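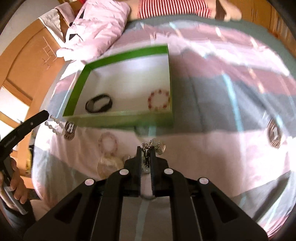
A hand-held gripper with a silver charm in its jaws, and two bracelets in the green-rimmed box.

FLONDA PUTS ITS GRIPPER CARE ROUTINE OUT FOR EVERYONE

Gimdale, October - for immediate release

Hello from the Flonda workshop! I'm Cherry Mae Maglaya, I look after the hand-held grippers here, and today we're putting our whole care routine for the Wada gripper on our website, free to download and free to copy. It's called the Wada Bench Book and it covers setting up, daily checks, cleaning and the repairs you can do yourself with a small screwdriver and a decent lamp.

I've been wanting to do this for ages. The instructions that go out in the case tell you how to put the thing together and then more or less wish you luck, and after that people ring me. I like people ringing me, but a lot of those calls are the same call, and it's usually the jaws.

If you don't know the Wada, it's a gripper you hold and work yourself, with a camera on it, and what the camera records is used to teach robot arms how to pick things up. That means it gets used wherever the things are. Kitchens, sheds, beds, the back seat of a car. It lives a rougher life than a gripper bolted to an arm in a nice clean cell, and it needs looking after a bit differently.

Jewellery is what pushed us into writing it all down. Chains, charms and bracelets are lovely things to practise on and they're horrible for finding out what's wrong with your jaws. A sponge or a mug will forgive you almost anything. A thin chain won't - if the two jaws meet at the bottom and not at the top, the chain slides up into the gap and sits there, and you spend the next ten minutes blaming your wrist.

So the first chapter is all about getting the jaws to meet. Close them gently on a strip of thin paper near the tips and pull. Do it again halfway down and again near the base. You want the same drag in all three places. If the tips grab and the base lets go, slacken the two screws at the foot of the left jaw, squeeze the jaws shut by hand and nip the screws up again while you're still squeezing. Leave the right jaw alone! It's the one everything else is set from, and once both have been moved you're in for a long afternoon.

Next comes cleaning, and please don't skip it. The inner edges of the jaws are serrated and the grooves fill up with whatever you've been handling, plus fluff if you've been working on bedding or a rug. A dry toothbrush does it. I go along the grooves, never across, and I open the jaws all the way first so the muck drops out and doesn't get pushed down into the slide. No oil on the teeth, ever. I've had grippers back on my bench that somebody had kindly oiled from top to bottom and they couldn't have held a potato.

The slide itself does want a touch of grease, and I mean a touch, on the end of a cocktail stick. Work the jaws open and shut until it feels even all the way through. If it still feels gritty, wipe it all off and start again.

The third chapter is the camera. Mostly that's a matter of checking the mount hasn't crept round, which it will do if you carry the gripper about by it (you know who you are). Close the jaws, look at the live picture and see whether they sit in the middle of the view, low down, where they were when you set up. Keep a still from setting-up day next to you and compare. Wipe the lens with a proper cloth. A jumper sleeve will do in a pinch, but I didn't say so.

Repairs take up the last part of the book. We've kept it to jobs you can do at a table: changing a jaw, changing the return spring, re-seating the camera cable and swapping one of the arms. Swapping an arm takes up to 5 minutes once you've done it before, and longer the first time, mainly looking for the washer. Work over a tray. Anything past that, send it to us.

The routine comes out of our own repair log, which stands at 1622 entries. I read back through every one of them with a pot of tea and a highlighter, and 212 were for a jaw that only needed lining up. That's a lot of parcels for one bit of paper and a screwdriver.

Kanako Kinoshita drew the diagrams and tested all the steps, and she was strict with me about it. "If I had to ask Cherry Mae what a sentence meant, it got written again," says Kanako. "I wanted someone to be able to follow it with the gripper in one hand and the page propped up against the kettle." She also made me take out the word "simply" wherever I'd used it, and I'd used it a great deal.

Our friends at Pellonska, who run a small robot cell of their own and borrow our Wadas fairly often, worked from an early copy over the summer. They asked for bigger drawings of the spring and a page on packing the gripper away, and both are in. Pack it with the jaws slightly open, by the way. Left clamped shut for weeks, the spring gets lazy.

The Bench Book is on the Flonda website from 2 in the afternoon today. You can print it, scribble on it, translate it or cut it down for your own team, and we only ask that you leave the warning about the right jaw in. Jaws, springs and screws are on sale in the spares section as before, at the same prices.

If you find a mistake, write and tell me. We'll correct the file and put a note of the change on the front page. The next bit I'm working on is a page about worn teeth and when to stop brushing and buy new ones, and I'd love to see your worn jaws if you've got some in a drawer!

ENDS

Notes for editors
Flonda makes and repairs hand-held grippers at its workshop in Gimdale.
Cherry Mae Maglaya and Kanako Kinoshita are both happy to be interviewed, and can show the jaw check on the bench or over a video call.
Diagrams from the Bench Book may be reprinted with a credit to Flonda.
Press enquiries: please use the contact form on the Flonda website and mark your message "Bench Book".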